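Crease memory and paper weight

April 25, 2024

I have been comparing papers for box-pleated models since October, and the main variable is still weight. Copy paper at 80 gsm holds a crease well enough for the first pass, then starts to crack at the intersections once a line has been reversed. Thinner sheets survive more reversals but show every misplaced fold.

The Gillura sheets I ordered are sold as square. Mine measured 3 mm longer on one side. That error is harmless in a simple base. On a grid of any density it accumulates, so I now trim every sheet before marking it.
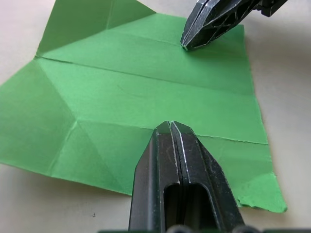
Grain direction matters too. Bereket Degefa suggested putting the long pleats parallel to the grain, and the resulting edges lie flatter. Humidity is the other factor – I keep the stack in a closed drawer and fold at the same desk.

Next I will repeat the test with the Zikon stock, 21 sheets, same pattern, same bone folder. Measurements go in a separate post.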